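How do I light a back room that's half cave, half aquarium?

pultivdale_porch
Member, 66 posts

I have a long narrow back room where I keep my sewing stuff, the gift wrap and everything that doesn't fit in the hall closet. The window is at one end and the walls are a sort of grayish blue (previous owners, I kind of like it). In the daytime it's fine. By 5 in the evening the far end is useless. I can't tell navy thread from black, and last week I hemmed a whole pair of pants with the wrong one and only noticed at breakfast.

I bought a Waveo strip light in January because it was on sale and stuck it up by the window. It's bright enough if you stand right under it, but it makes everything look cold and the dark end seems even darker than before! I rent, so no new wiring. There are 2 outlets, both on the window side. Do I get a second strip, or a floor lamp, or do I have to move everything around? I'd rather not drag the shelves out again, they weigh a ton and one of them has a leg that keeps folding under.

Alemayehu
1463 posts

Don't buy a second strip yet. You've got one strong light at one end, so your eyes adjust to that and then the other end looks black. More light in the same spot makes it worse.

Get a plain lamp with a shade and a long cord and put it at the dark end, low down, on a shelf or a stool. Warm white bulb. Run the cord along the baseboard with those little stick-on clips, and stay out of the walkway with it. If the strip has a dimmer, turn it down a notch or two and see how that feels after dark. Try it for an evening with a lamp borrowed from the bedroom before you spend anything.

For the thread, a clip-on lamp right where you sew. I hold the spool against something I know is black, like a phone case, and that settles it most of the time.

plusex181
181 posts

just get a brighter bulb lol

teal_and_tired
Member

I had nearly your room, only mine is for yarn and paint! Agree with the shaded lamp, and I'd add that the color of the light matters as much as how much of it you have. I used a cool bulb for two winters and thought my eyes were going.
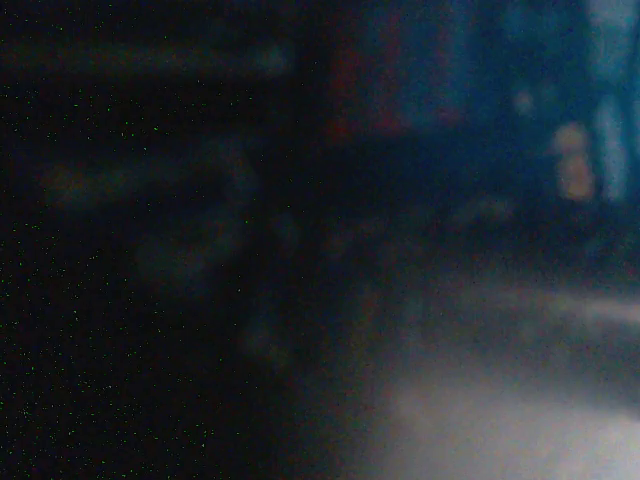 Matching colors is where a cold, dim room really gets you. Greens slide into gray, browns go to mud, and I once bought a second skein of "the same" rust that was plainly pink in the kitchen. Look at how little warm color there is to work with in my picture: most of the left side is close to black, the right goes off into blue and teal, and there's one peachy orange patch that jumps out next to the pale streaks. Try picking a thread in the dark half of that. So put your warm lamp on the dark side, sew under it, and keep anything navy, black or dark brown in labeled bags (masking tape is fine). I'd leave the shelves where they are for now, but do fix that leg.

pultivdale_porch
Member, 66 posts

Thank you both! Stole the bedroom lamp and it's already on a stool back there. Now I need to find out where I put the cord clips.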